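Open day at the Skukdale pumping station

Sema opens the Skukdale station to visitors every August, and this year I booked the two-hour tour. It costs nothing, but places go quickly. The coach from Proltaritz drops you at the lower gate and the walk up is steeper than the leaflet suggests.

We began in the old engine house, where the first beam engine ran for 69 years. The beam has gone but the floor bolts are still there, each as thick as my wrist. Our guide spent a long time on the Kárason well, sunk through 19 metres of clay before the diggers met chalk.

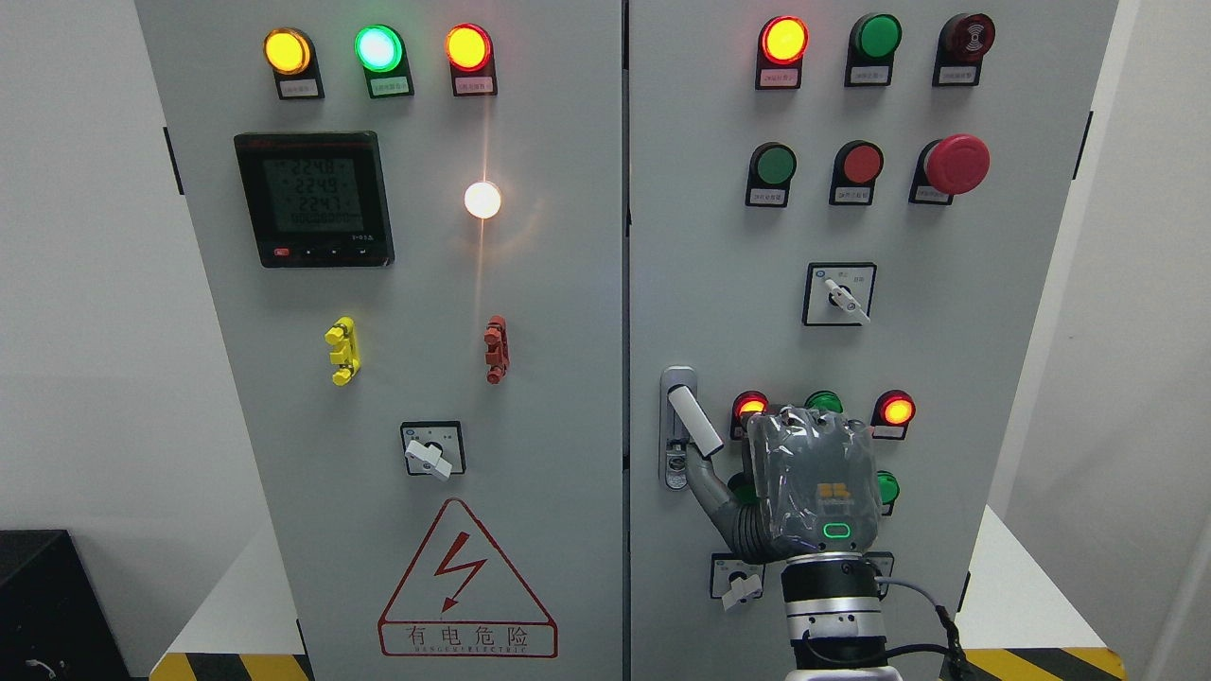 The well supplied 700 houses at first, most of them in the lower town. Hard water was a constant complaint, and the display of furred-up kettles is better than it sounds. Children can taste three waters and guess which is local. I got it wrong.

After that came the filter beds, which are out of doors and smell faintly of ponds. Bring a coat. We stood by the second bed for a good while and heard how the sand is skimmed and washed - slow work, still done in spring and autumn.

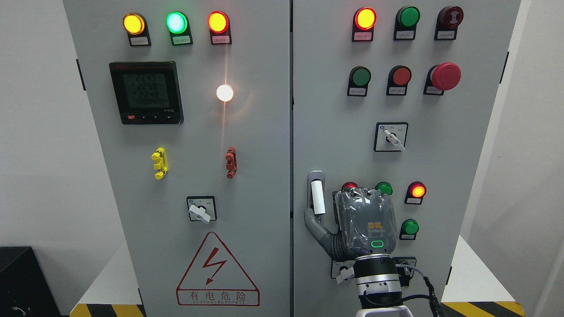 Control cabinets with indicator lamps and a digital power meter.

Tea was served in the old coal store. The scones had run out by half past three, so take an early tour if you can. The last coach back leaves from the lower gate at five.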